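Equipment Planning Update: Kitchen Automation for the Coming Budget Cycle

Oct 15, 2025

The Stundoren facilities office has opened its planning round for kitchen and cleaning equipment. Departments that expect to request a robotic arm, a replacement gripper or a service contract are asked to read the guidance below before submitting figures. Requests received without a site sheet will be returned.

The largest change concerns the way arms are budgeted. In the past, departments listed the purchase price of the arm and left mounting, cabling and fingertips to be absorbed by general maintenance. Those items must now appear as separate lines. For sink work in particular, the overhead mount is a considerable part of the total, and the height of the mount should be settled with the facilities office before a quotation is sought.
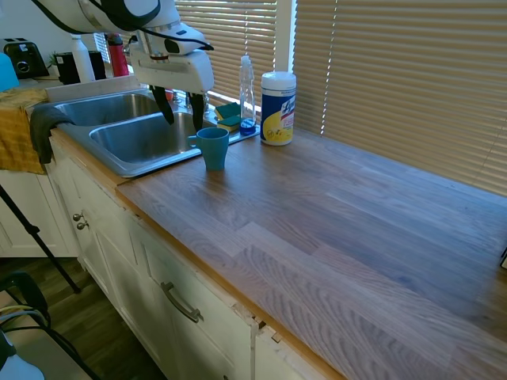

White arm with its gripper lowered into the right basin of a double sink.

Countertop space should be considered at the same stage. Cleaning supplies such as sponges, spray bottles and wipes remain in daily use by staff, and a plan that leaves no place for them will not be approved. The site sheet asks for the size of each basin, the position of windows and blinds, and the condition of nearby cabinets and drawers. Existing damage to woodwork should be recorded on the sheet so that it is not charged to the installation later.

Two suppliers, Devel and Zaten, have been invited to quote. Hạnh Thái of the purchasing section will compare the offers on full cost over 3 years, including spare fingers and one service visit per year. Departments are asked not to contact either supplier directly while the comparison is open.

The following note on basin cleaning was prepared for departments that are still deciding what grade of equipment they need.

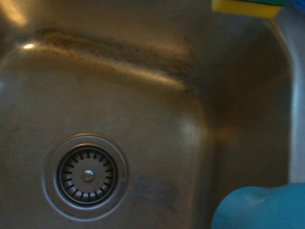
Khurram Durrani

A sink is a demanding place to specify equipment for. The flat floor of a basin is the easy part. Residue tends to settle along the curve where the back wall meets the floor, and a long brownish band of it can be seen there, thickest toward one end and thinning to specks near the corner. The strainer is a second matter, with its narrow slots and raised center knob. Departments should state plainly whether they expect an arm to wipe the open floor only, or to follow the curve and work around the drain as well. The second choice calls for a wrist camera and should be priced accordingly.

Brushed steel also reflects light unevenly. Where glare falls on the metal, an allowance for better blinds or a shaded lamp is acceptable under the lighting line -- please do not place it under the arm itself.

Fingertips are consumables. I recommend that each request include 8 spare pairs, held in the department and counted in June.

Site sheets and draft budgets should be sent to Châu Doãn in the facilities office. Questions on mounts and electrical supply may be directed to Quang Triệu.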